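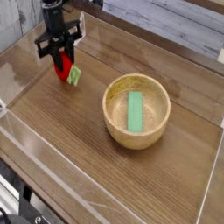

4. 파지 상태 추정과 배치 계획의 결합

앞 절에서 다룬 Sono 인식 모듈은 물체의 위치와 대략적인 외곽을 내놓지만, 집게가 물체를 쥔 다음에는 사정이 달라진다. 손가락이 물체의 상당 부분을 가리고, 물체의 자세는 손가락 접촉면에 맞추어 조금씩 바뀐다. 우리가 이 연구에서 가장 재미있게 매달린 문제가 바로 이 구간이다. 물체를 들어 올린 직후부터 그릇 위에서 놓기 직전까지, 시스템이 "지금 무엇을 어떻게 쥐고 있는가"를 계속 갱신하면서 그 답을 계획기가 곧바로 쓸 수 있게 만드는 일이다.

4.1 상태 표현

파지 상태는 집게 좌표계에서 본 물체의 상대 자세, 손가락 간격, 그리고 부속물 마스크로 표현한다. 앞의 두 항목은 기존 연구에서도 흔히 쓰이지만 부속물 마스크는 새로 넣었다. 부속물이란 주 물체와 함께 움직이면서도 주 물체의 강체 모델에는 들어맞지 않는 영역을 가리킨다. 잎처럼 얇은 조각이나 천 조각이 물체 옆에 붙어 있을 때, 이를 주 물체의 일부로 보면 추정한 중심이 한쪽으로 끌려가고, 배경으로 보면 계획기가 그릇 테두리와의 간섭을 놓친다. 두 경우 모두 초기 실험에서 지겹도록 보았다.

마스크는 연속한 영상에서 집게 좌표계로 정렬한 화소의 움직임을 비교해 얻는다. 집게와 함께 이동하지만 강체 모델의 투영 바깥에 남는 화소를 모으고, 그 외곽을 볼록 껍질로 감싼다. 껍질은 실제 모양보다 넉넉하지만 충돌 검사에는 이 정도가 알맞았다. 더 정교한 변형체 모델도 시험해 보았는데, 계산 시간이 늘어나는 데 비해 배치 결과에는 눈에 띄는 차이가 없어 최종 구성에서 뺐다.

상태에는 공분산도 함께 둔다. 가려진 방향의 분산은 크고 보이는 방향의 분산은 작다. 당연한 말 같지만, 이 비대칭을 계획기까지 그대로 넘겨준 것이 전체 성능에 가장 크게 기여했다. 평균값 하나로 줄여서 넘기던 이전 구현에서는 계획기가 보이지 않는 쪽의 여유를 전혀 두지 않았고, 그 결과 손가락 뒤쪽이 그릇 테두리에 스치는 실패가 반복되었다.

4.2 투명한 벽과 반사 처리

작업 영역이 투명 아크릴 벽으로 둘러싸여 있어 인식 쪽에는 꽤 고약한 조건이 된다. 벽면에 상판의 무늬가 비치고, 벽 윗모서리에는 밝은 선이 생기며, 벽 너머의 배경도 그대로 들어온다. Sono의 기본 분할기는 이 밝은 선을 물체 경계로 여기는 일이 있었다. 선이 집게 근처를 지나면 부속물 마스크가 선을 따라 길게 늘어나는데, 처음 이 현상을 시각화해서 보았을 때는 버그가 마스크 생성 코드에 있는 줄 알고 한참을 헤맸다.

해결은 뜻밖에 단순했다. 카메라와 벽이 모두 고정되어 있으므로 벽의 모서리는 영상에서 늘 같은 자리에 나타난다. 보정 단계에서 벽 모서리의 위치를 한 번 등록하고, 그 근방에서 검출된 경계에는 낮은 가중치를 주었다. 경계를 아예 지우지는 않는다. 물체가 벽 앞을 지날 때는 진짜 경계가 그 자리에 올 수 있기 때문이다. 가중치를 낮춘 경계는 앞선 상태에서 예측한 외곽과 맞을 때만 다시 살아난다.

상판에 맺히는 조명 반사도 같은 틀로 다룬다. 반사는 집게 좌표계로 정렬하면 물체와 반대 방향으로 흐르는 경우가 많아 움직임 비교에서 저절로 걸러진다. 집게가 멈춰 있을 때는 이 방법이 통하지 않으므로, 정지 구간에서는 마스크를 갱신하지 않고 마지막 값을 유지한다. 이 규칙 하나로 정지 구간의 마스크 떨림이 사라졌고, 로그를 재생해 볼 때마다 기분이 좋았다.

4.3 배치 계획

배치 계획은 Grunlow 계획기 위에 구현했다. 입력은 4.1절의 파지 상태, 그릇의 자세와 테두리 높이, 그리고 그릇 안쪽의 점유 지도이다. 그릇이 비어 있다고 가정하는 계획기가 많지만 우리 작업에서는 이미 들어 있는 물체가 있을 수 있고, 새 물체는 그 옆이나 위에 놓여야 한다. 점유 지도는 그릇 안을 작은 격자로 나누고 각 칸의 높이와 불확실도를 저장한다.

후보 배치점은 그릇 안쪽에서 고르게 뽑은 뒤 비용으로 정렬한다. 비용은 테두리와의 여유, 아래 물체와의 접촉 안정성, 팔의 이동 거리를 합친 값이다. 여유 항을 계산할 때는 앞서 말한 공분산을 써서 집게와 물체의 외곽을 방향별로 부풀린다. 얇은 부속물이 그릇 쪽을 향하고 있으면 그 방향의 외곽이 커지고, 계획기는 조금 더 높은 접근 경로를 고르거나 손목을 돌린 후보를 택한다. 손목 회전은 따로 규칙으로 넣은 동작이 아니라 비용에서 나온 결과이다. 로봇이 그릇에 다가가며 스스로 손목을 트는 궤적을 처음 얻은 날, 우리는 같은 로그를 몇 번이고 돌려 보았다.

놓는 높이는 점유 지도에서 읽은 표면 높이에 물체의 아래쪽 외곽을 더해 정한다. 납작한 물체가 바닥에 누워 있으면 칸마다 높이 차이가 작아 평면처럼 다룰 수 있다. 한쪽 끝이 안쪽 벽에 기대어 있으면 기울기가 생기므로, 접촉 안정성 항이 그 위로 떨어뜨리는 후보의 순위를 낮춘다. 같은 물체라도 보는 각도에 따라 평평해 보이기도 하고 기대어 보이기도 하므로, 기울기 추정에도 불확실도를 붙였다.

그림 4. 들어 올린 뒤의 파지 상태. 집게가 빨간 둥근 물체를 상판 바로 위에 들고 있고, 물체 옆의 연녹색 조각이 부속물에 해당한다. 민트색 직사각형 블록은 나무 그릇 안에 있으며 점유 지도에 등록되는 대상이다. 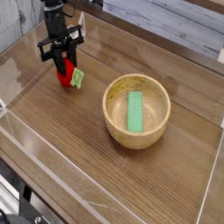 파지 상태를 들어 올릴 때 한 번만 추정하고 고정하면 안 되는가?

고정해도 짧은 이동은 처리할 수 있지만, 이동 중에 물체가 손가락 사이에서 미끄러지거나 돌아가면 그 변화가 배치 오차로 그대로 남는다. 그래서 우리는 놓기 직전까지 추정을 이어 가고, 변화량이 문턱값을 넘을 때만 계획을 다시 세운다.

4.4 제어 루프와 재계획

제어기는 50 Hz로 돌고 카메라 영상은 30 Hz로 들어온다. 두 주기가 맞지 않으므로 상태 추정기는 관절값만으로 매 제어 주기마다 예측을 수행하고, 영상이 도착했을 때 보정을 더한다. 영상에는 촬영 시각을 붙여 두고, 보정할 때는 그 시각의 관절 상태로 되돌아가 적용한 다음 현재까지 다시 전파한다. 구현이 번거로워 처음에는 생략했던 부분인데, 넣고 나니 팔이 빠르게 움직일 때 부속물 마스크가 뒤로 밀려 보이던 현상이 말끔히 없어졌다. 비슷한 시스템을 만드는 독자에게는 이 부분부터 손대기를 권하고 싶다.

재계획은 비동기로 이루어진다. 새 경로가 준비될 때까지 제어기는 기존 경로를 따라가되, 그릇 테두리 높이 아래로는 내려가지 않는다. 이 하강 제한은 계획기가 아니라 제어기 쪽에 두었다. 계획기가 응답하지 않거나 경로 전달이 늦어지더라도 제한이 유지되어야 하기 때문이다. 제한에 걸린 팔은 그릇 위에서 잠시 머물고, 유효한 경로를 받으면 이어서 하강한다.

모듈 사이의 메시지는 Zuvaven 미들웨어로 주고받는다. 모든 메시지는 시각과 함께 기록되므로 실행 기록을 그대로 재생하면서 추정기나 계획기만 새 버전으로 바꾸어 볼 수 있다. 다만 재생에서는 새 계획기가 고른 동작의 결과를 관측할 수 없다. 추정기 개선은 재생으로 검증하고, 계획기 변경은 반드시 실제 로봇에서 다시 시험했다.

4.5 예비 결과와 남은 문제

전체 구성을 실제 로봇에서 187회 실행했고, 배치 성공률은 96퍼센트였다. 성공은 물체가 그릇 안에 놓이고 집게가 테두리에 닿지 않고 빠져나온 경우로 정의했다. 부속물 마스크를 끄면 테두리 접촉이 늘었고, 공분산 대신 고정된 여유값을 쓰면 접촉은 줄어드는 대신 유효한 후보를 찾지 못해 멈추는 일이 잦아졌다. 방향별 여유가 이 두 실패 사이에서 균형을 잡아 준다는 점이 실험으로 드러나 무척 반가웠다.

실패한 실행의 상당수는 놓는 순간에 몰려 있다. 손가락이 벌어질 때 부속물이 한쪽 손가락에 걸리면 물체가 따라 끌려오는데, 현재의 상태 표현에는 부속물과 손가락 사이의 접촉이 들어 있지 않다. 부속물 마스크와 손가락 외곽이 겹치는 정도를 보고 벌리는 속도를 조절하는 방법을 시험하고 있으며, 재생 기록에서는 걸릴 위험이 큰 파지를 미리 골라내는 데까지 이르렀다.

또 하나는 색이다. 그릇 안의 물체와 부속물의 색조가 비슷하면 집게가 그릇 위로 들어설 때 둘의 경계가 흐려진다. 집게 좌표계에서의 움직임 비교가 대부분의 경우를 구해 주지만, 하강 속도가 느린 마지막 구간에서는 움직임 자체가 작아 구분력이 떨어진다. 하강 직전에 확정한 마스크를 강하게 신뢰하는 설정이 현재로서는 가장 안정적이었다. 이 설정이 미끄러짐 검출을 얼마나 늦추는지는 5절의 절제 실험에서 다룬다.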